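Review of the Celanik Two-Arm Bench Kit

Posted 13th October by Marichka Hrynyshyn

The evaluation of the Celanik bench kit has now concluded its first stage, and readers of this blog who wrote in July asking for an assessment will find one here. The kit was purchased at the ordinary price from Prondiseck, which handles sales and repairs in our region. No payment or discount was received from either company.

What is supplied

The kit consists of two arms in black and white, a grooved metal front rail to which both bases are fixed, a wrist camera for each arm, and the control electronics that sit below the bases. The tabletop and wall panels must be ordered separately. I ordered both.

Assembly was completed over two evenings with the assistance of Stepan Yatsenko. The printed manual runs to 16 pages and is adequate on mechanical matters. It is less satisfactory on cabling. The routing along the upper links is shown in a single small drawing, and the length of cable to be left free at the wrist is not stated anywhere. Prondiseck answered a written inquiry on this point within 5 days.

The writing task

Buyers may choose one task package at no further charge. I selected handwriting, which requires one arm to steady a small whiteboard and the other to write on it with a marker. The phrase is entered by the user. Stepan chose "Rice, don't give up," in reference to a dinner of the previous evening, and it was retained for all later sessions.

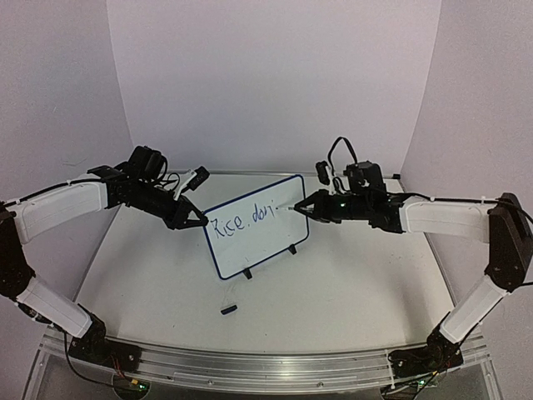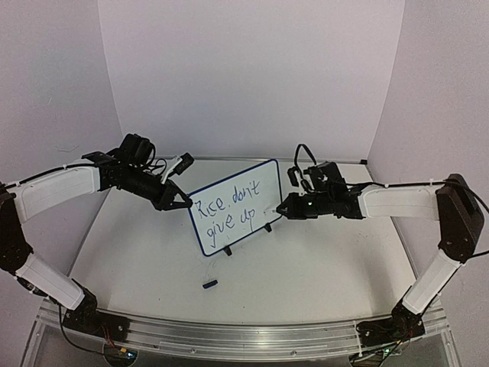
Assessment of results

The lettering is legible, though thin and angular, and the lines climb to the right along with the board. The tail of the g is longer than most teachers would permit. Readers who expect the even script of a pen plotter should buy a pen plotter, at a much lower cost.

I was more interested in the holding arm. A whiteboard of this size moves easily under a marker, and the software allows the grip position to be adjusted from a menu. The default position served well enough that I altered it only once, and then restored it.

Two faults should be recorded. The software does not save a phrase between sessions, so it must be typed again each time. The calibration routine takes 30 minutes and cannot be paused, a matter I have raised with Prondiseck in writing.

Support and warranty

The warranty covers the arms and the electronics, and excludes the gripper fingers. Replacement fingers are sold in pairs. Vitalii Tkachenko, who owns the earlier model, advises ordering a spare pair with the kit, and I have done so.

Recommendation

The kit is suitable for a patient buyer with a permanent table to give it. It is not recommended for a shared room where it would need to be taken down every week. A second report, on the folding package, will be published when that package has been delivered.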